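Huerta footbridge reopens after two-year detour

The footbridge between Huerta and Fumham is open again, which means the 846 people who live on the Huerta bank can once more reach a pharmacy without a 12-mile drive through Flitgate and past the army post there.

The bridge was closed for security reasons that were never put in writing. It was reopened in January in the same spirit. Residents learned of the change when a soldier moved the barrels aside and went to lunch.

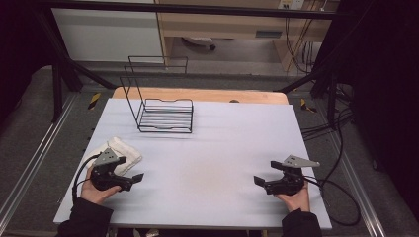 Ifeoma Danladi, who runs the aid office in Fumham, had sent the district command a letter every month of the closure. She received two replies, both thanking her for her first letter.

"We are pleased with the outcome," she said, "and would like to know what it is."

The rules are still taking shape. Pedestrians may cross from six in the morning until dusk, a time decided by whoever is on duty. Bicycles are allowed if pushed. Goats are under review — a sore point for Refugio Quintero, whose pasture is on one bank and whose barn is on the other.
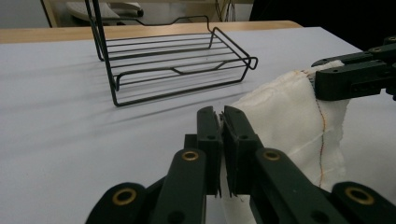

Quintero crossed on the first morning anyway, without the goats, to visit his sister Azucena Lozano. They live 300 yards apart and had been keeping in touch by shouting. She made him coffee and complained that he still talks too loud.

The aid office will keep its mobile clinic on the Huerta side through the spring, in case the barrels come back.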